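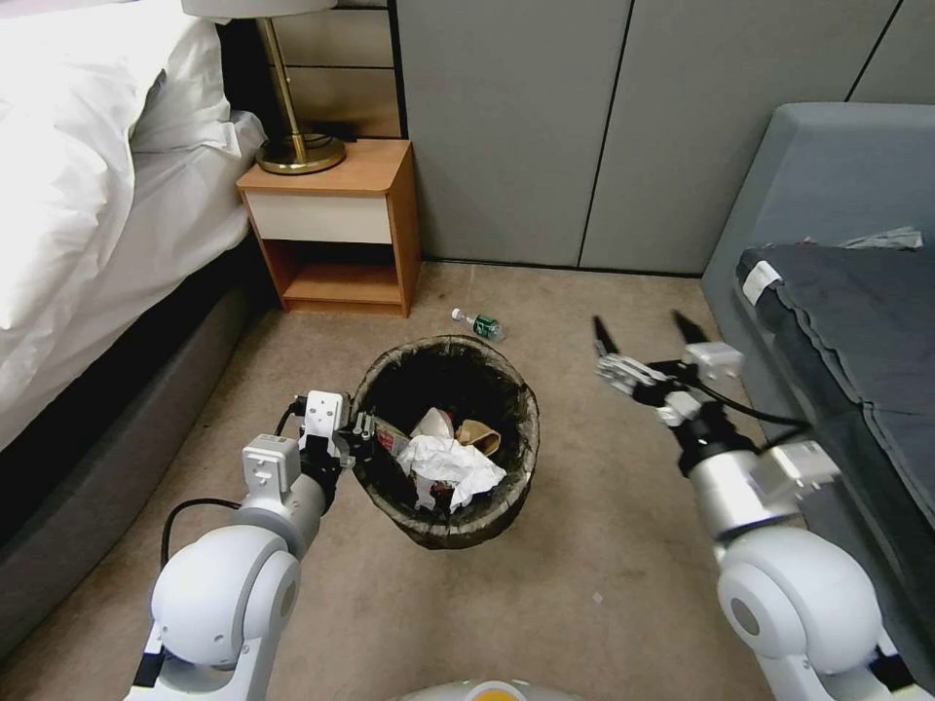 A bottle on the carpet by the basket, beside the bed at Plilthorpe

2005-01-21
By the Housekeeping Desk, Kustik Newsletter

We do love a full wastebasket, because it means somebody has settled in and had their coffee and their snacks and a good long rest! Still, with 84 rooms to get through at Plilthorpe every morning, a little sorting goes a long way, and we wanted to share how we've been doing it since December.

Bottles come out first, and that includes any that have rolled off across the carpet (do look under the bed while you're down there). Paper cups and tissues stay in the basket and go out with the bag. Then a quick wipe around the rim, a fresh liner, and back it goes within reach of the nightstand, where people like it.

Spare liners are on the Cabello side, second shelf.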